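# Fetero K7 - Keilfinger für Küchenaufgaben, mit Simulationsmodell

Der K7 ist der schmalere unserer beiden Fingersätze und derjenige, nach dem wir häufiger gefragt werden. Er passt auf alle Parallelgreifer mit Urnow-Flansch, wird paarweise geliefert und sieht aus wie etwas, womit man eine Tür aufhebeln könnte. Bitte lassen Sie das, die Garantie deckt es nicht.

## Lieferumfang

- 2 Finger, dunkel eloxiert, mit matter Innenfläche
- Schraubensatz und Montagelehre
- Simulationsmodell mit Kollisionsgeometrie und Reibwerten
- Küchenszene zum Ausprobieren, gemeinsam mit Cesbridge gebaut
- Kurzanleitung, die tatsächlich kurz ist

## Technische Daten

| Merkmal | Wert |
|---|---|
| Länge ab Flansch | 122 mm |
| Breite an der Spitze | 12 mm |
| Empfohlene Nutzlast | 500 g |
| Flansch | Urnow, ohne Adapter |
| Wechselbeläge | glatt oder gerippt |

Die Nutzlast gilt für das Paar bei mittigem Griff. Wer eine volle Kanne am äußersten Rand packt, bekommt ein anderes Ergebnis und muss wischen.

## Erst rechnen, dann spülen

Vor dem ersten Stück Metall haben wir den K7 in der Simulation gegen den Gunawardena-Breitfinger antreten lassen, unseren bisherigen Standard. Der Breitfinger ist ein anständiges Werkzeug. Er hält Schachteln, Dosen und Bücher mit einer Ruhe, die man manchem Kollegen wünscht. Zwischen den Stäben eines Abtropfgestells ist er allerdings ungefähr so zu Hause wie ein Klavier im Treppenhaus.

Haiyan Qian hat die Szene so eingerichtet, dass sie schmalen Fingern nichts schenkt: dünne Drähte, harte Kanten, ein Mikrowellengerät mit offener Tür und dahinter wenig Platz zum Rangieren. Besonders interessiert uns die Blickrichtung der Greiferkamera. Ein Finger, der alles erreicht, dabei aber das Ziel verdeckt, ist für die Bildauswertung ein recht teurer Daumen vor der Linse.
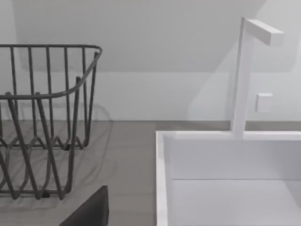
Abtropfgestell links, Spülbecken rechts, und von unten die dunkle Fingerspitze. 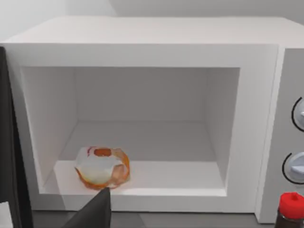
**Kann ich das Simulationsmodell nutzen, bevor ich die Finger kaufe?**

Das Modell gibt es einzeln als Download, samt Küchenszene und beiden Belagvarianten. Beim späteren Kauf der Finger wird der Preis angerechnet.

## K7 oder Breitfinger?

Nehmen Sie den K7, wenn Ihre Aufgabe Griffe in enge Öffnungen verlangt, also Gestelle, Fächer, Geräte mit Innenraum. Die keilförmige Spitze lässt sich flach an eine Kante heranführen, und für kleine Becher reicht die Auflagefläche mit dem gerippten Belag gut aus.

Beim Breitfinger bleiben Sie besser, wenn Sie vorwiegend große, glatte Gegenstände bewegen. Der K7 kann das auch, aber er kippelt dabei, und man sieht ihm an, dass er lieber woanders wäre. Gemischte Aufgaben sind der unangenehme Fall. Bei Cesbridge wechselt man dafür zwischen den Sätzen, was mit der Montagelehre 7 Minuten dauert - vorausgesetzt, jemand weiß, wo die Montagelehre liegt.

## Hinweise zur Simulation

Die mitgelieferten Reibwerte gelten für trockene, saubere Oberflächen. Nasses Geschirr ist nicht abgebildet, und wir raten davon ab, den Wert einfach zu halbieren und das Ergebnis Nassmodell zu nennen. Weiche Behälter rechnet die Szene als starre Körper. Ein nachgiebiger Becher verhält sich am echten Greifer also anders, meist auf der Seite, auf der man gerade nicht hinschaut.

Die Kollisionsgeometrie der Finger liegt in zwei Stufen bei. Für Bahnplanung genügt die grobe. Zwischen Drahtstäben brauchen Sie die feine, sonst meldet der Planer Kontakt, wo noch Luft ist.

Ein Update mit überarbeiteten Belägen ist für Oktober vorgesehen. Bestehende Lizenzen erhalten es ohne Aufpreis.

Stand der Angaben: 29.07.2026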